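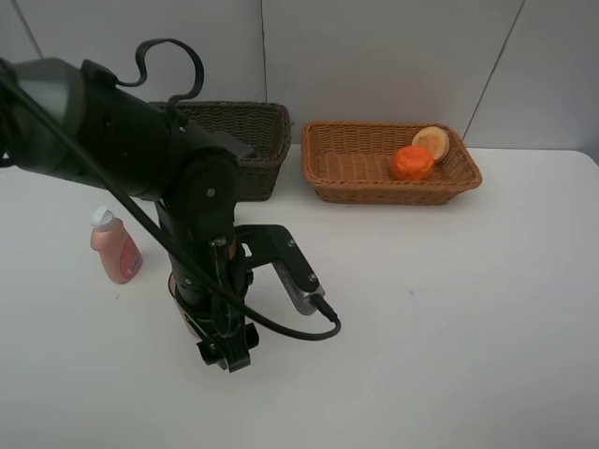 Do two baskets really fix a messy table?

The Clolley method has been going around again. If you missed it, the pitch is simple: everything that lands on your kitchen table during the day goes into one of two baskets, food in the light one and everything else in the dark one. Do it every evening for 15 minutes and, the leaflet says, you will never lose a tabletop again. A reader in Rasach Park sent me her copy in March and asked whether it was worth the money. The starter set is $84. For two baskets and a leaflet.

I don't like being told that my problem is a lack of baskets. I already own baskets. They are full, and I couldn't tell you what is at the bottom of most of them. So I went in expecting very little, and I'll say up front that I came out with a slightly higher opinion than I went in with, but nowhere near $84 higher.

What the leaflet gets right

Two is a good number. I have tried the five-bin drawer system from Kinyua, and it fell apart within a week when I couldn't decide whether batteries were "power" or "small parts." With two baskets you don't stand there thinking. Can you eat it? Light basket. Can't eat it? Dark basket. Even a tired person can manage that at 9 p.m.

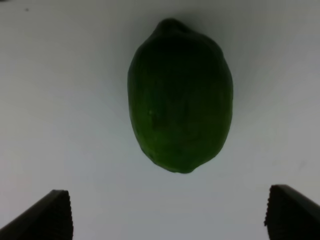

Fruit is where I started having doubts. The leaflet wants every piece off the table and into the basket each night, on the grounds that a bare surface "invites calm." Maybe so. But I eat fruit that I can see, and I forget fruit that I can't. Put one green lime on a plain white tabletop and you can't miss it, even with the stem end nearly black in the shadow. Put the same thing under two oranges and half a bag of onions and I'll find it again when it's brown. My compromise is to leave one thing out, whatever needs using next, and let the basket have the rest.

The dark basket is the weaker half of the idea. "Everything else" covers a lot of ground, and the leaflet spends all of one paragraph on it. A cup that should be in the sink is not the same sort of thing as a bottle that should be in the bathroom. Both go in the dark basket, and then what? The leaflet says to "return items as the week allows." My week does not allow. By the second weekend I had moved the mess from a table to a basket, and I'm not sure I could call that tidying.
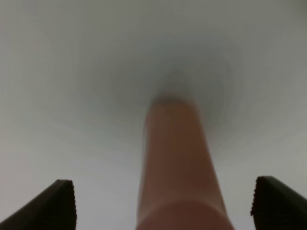 Do the two baskets have to match in size?

They can be different, and I'd go wide and shallow for the food so that nothing gets buried. The other one should be small enough to annoy you when it's full. A big one just gives you permission to put off emptying it.

I'd also ignore the leaflet on color. It says that a dark weave "quiets" the objects inside. It certainly does. Gray things at the bottom of a dark brown basket more or less disappear, and with small stuff that's the last thing I want. A pink bottle with a white cap will look after itself, but a dark cup won't. 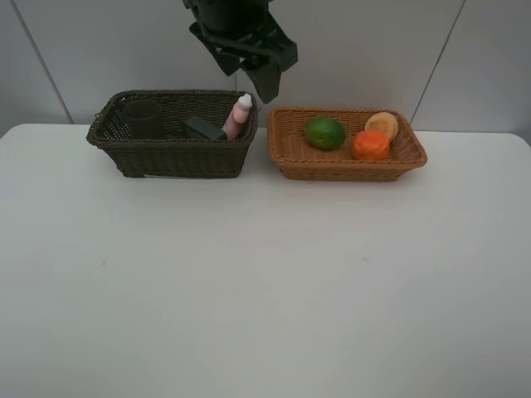

What it costs if you skip the set

The leaflet claims the method saves 537 minutes a year. I have no idea how anyone would arrive at that, and I note that 15 minutes every evening comes to a great deal more than 537. I wrote to the address on the back and got a discount code for a third basket.

Fenov Home on the corner has plain wicker baskets on the bottom shelf at the back, and any two of them will do the job. Bring the measurements of your table - they don't take returns on baskets.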